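Summer Tops, Sorted: The Gallery

Posted by Capucine Lebrun, Aug 5, 2024

Hello again! I promised you a gallery of the great summer clothes sort, and it has taken me since June to get my act together. If you were here for the winter coats you know how I work: everything comes out, everything goes on a rod, and I only decide once I've seen things next to each other. Piles don't work for me (I just pick whatever is on top and wear it for a week).

This summer I've been stuck on stripes. I own far too many, and I keep buying more at the Navickas market, where I once came home with 4 tops for less than the price of lunch. So the stripes went up first, and then I added a couple of plainer things behind them to see what they'd go with.

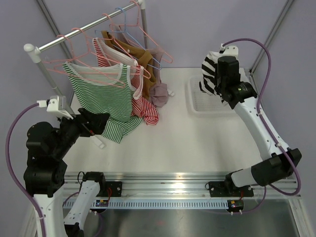
Green and white stripes at the front, red and white behind, then mustard brown and dusty mauve farther back. Pink wire hangers, plus one light blue.

I love that mustard brown more than I expected to! The little buttons near the neckline are so sweet, and it's a color I'd normally walk right past. The cream one with the thin stripes is staying too, no debate, it goes with every pair of shorts I have.

A few of you asked about hangers. Thin wire ones are fine for light tops and they take up next to no space on the rod, but I wouldn't put a heavy sweater on one. A short rack is also going to let longer things trail, so if you're doing dresses, borrow a taller one.

Next up is the scarf drawer. I'm a little scared of it. Leave me a comment if you've found a way of folding the silky ones that lasts past the first morning!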